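Inicio | Proyectos | Informes | Documentos | Contacto

Imprimir esta página | Enviar por correo electrónico

Informe de avance: salas comunes de la residencia Vindwood
Presentado a: Fundación Mirnent, a la atención de Mhairi Hepburn
Elaborado por: Negin Nouri, coordinación de espacios
21 de octubre de 2024

1. Objeto del informe

Este informe recoge lo realizado desde la concesión de la ayuda para el reacondicionamiento y el mantenimiento diario de las salas de estar pequeñas de Vindwood. La ayuda cubre mobiliario de segunda mano, reparación de mesas, material de limpieza y la puesta en marcha de una rutina de recogida de superficies. No cubre pintura ni instalación eléctrica, que corren a cargo de la residencia.

2. Trabajos terminados

Las 2 salas previstas en la primera fase están en uso. Se conservaron los sofás y la moqueta verde, que tras la limpieza a fondo de septiembre quedaron en estado aceptable. El presupuesto inicial contemplaba cambiar la moqueta de una de las salas; se desistió después de la visita de Rostam Talebi y el importe pasó a la partida de mesas.

Las mesas de centro se compraron al taller Soltani, que las entregó lijadas y con una mano de aceite. Las auxiliares son las que ya había en la casa. Varias tienen el tablero gastado y se decidió no restaurarlas en esta fase. Mahtab Esfahani ha pedido presupuesto para hacerlo en la segunda.

3. Recogida de superficies

La queja más repetida en la encuesta previa era el estado de las mesas de centro al final de la tarde: envoltorios, vasos, migas. Se ha fijado una pasada diaria con un orden sencillo. Primero se retiran los envases de comida, después la vajilla, y al final se limpia el tablero con un paño. Los mandos a distancia se quedan en la mesa de centro de cada sala. Al principio se guardaban en un cajón de la entrada y los residentes tenían que pedirlos. 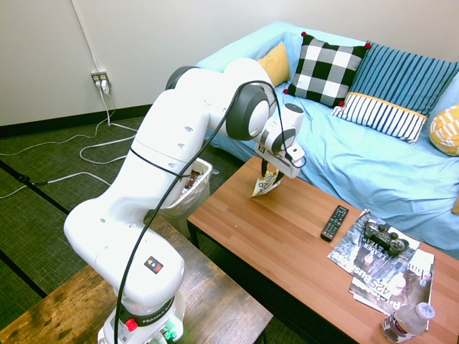 Mesa de centro con una bolsa de aperitivos arrugada y el mando a distancia. Al fondo, sofá azul claro sobre moqueta verde.

Las bolsas de aperitivos son el residuo más frecuente. Khôi Vi propuso colocar una papelera junto a cada sofá y así se hizo en la primera sala. En la segunda queda pendiente, porque la papelera elegida no cabe entre el sofá y la pared y hay que buscar otra más estrecha.

4. Gasto

Mesas de centro, taller Soltani: 688 euros.
Limpieza de moquetas y tapicerías, empresa Skikance: 581 euros.
Papelera, paños y productos de limpieza: 221 euros.

Las facturas se remiten por separado. La de Skikance llegó con un error en el domicilio fiscal y se ha solicitado la corrección.

5. Incidencias

Una de las mesas de Soltani cojeaba y el taller cambió la pata sin coste. El aceite del tablero se marca con los vasos calientes; se han pedido posavasos, que todavía no han llegado.

La pasada diaria no se hizo durante unos días de septiembre por una baja. Desde entonces hay una persona suplente asignada.

6. Próximos pasos

Comprar la papelera de la segunda sala. Recibir el presupuesto de restauración de las mesas auxiliares y enviarlo a la Fundación para su visto bueno antes de encargar nada. Repetir la encuesta a los residentes con las mismas preguntas que la primera vez y adjuntar los resultados al siguiente informe.

Imprimir | Enviar por correo electrónico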